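Automation Lab Practice
Handout 6: Working rules for bin-picking cells
Debora Gatti, Tandthorpe
Revised Dec 5, 2024

Read before your first session at the Drukska cell. Bring it with you; the sign-off sheet refers to the section numbers.

6.1 Where the rules come from

ISO 10218 covers the safety of industrial robots and their integration. ISO 12100 covers risk assessment for machinery in general. Neither one tells you how to tape a hose. The rules below are local and sit under the standards. If a local rule and the risk assessment disagree, the risk assessment wins and you tell me.

6.2 Before power

Walk the cell once with the drives off. Check that the bin is held and cannot slide when pushed by hand. Clamps are acceptable for a lab setup, but each one is checked by hand at the start of every session – a clamp that was tight in November is not a tight clamp.

Look at the bin itself. Worn paint and shiny metal change what the vision system gets back. Note wear in the log, with the bin number.

6.3 Cables and hoses

Anything routed along the outside of the arm must have enough slack for the full range of the wrist, and no more than that. Jog each wrist axis slowly to both limits in manual mode and watch the loop. Manual mode means 250 mm/s or less at the tool. Tape is a temporary fix and gets a line in the log. Cut cable tie ends flush.

6.4 Mixed items

Use the Cikari item list. A test set should include items with different shapes and surfaces, and at least one with a handle. Do not add things from your bag. Record the set number (the current one is 428) and the starting layout before the first pick.
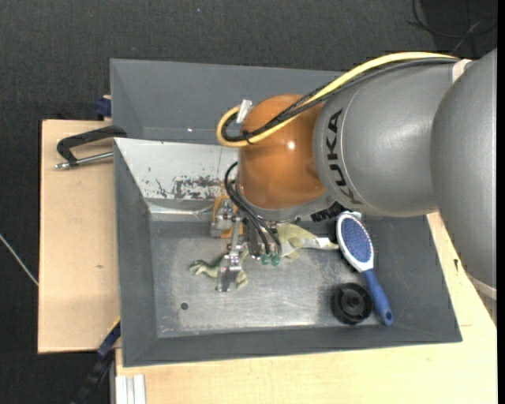
Fig. 6.1. KUKA arm reaching into a gray bin of mixed items, with cables routed over the wrist joint.

For the figure, mark on your own copy every point that 6.2 and 6.3 ask you to check. Bring it to the session.

6.5 Entering the cell

Stop the program, switch to manual, take the key with you. Never reach into the bin with the drives on, even to straighten one item. A dropped item stays where it is until the run ends.

6.6 Log entries

Write date, operator, set number, run number, stops and the cause of each stop. "Robot error" is not a cause. See Ververidis, lab manual, page 43, for a filled-in sheet.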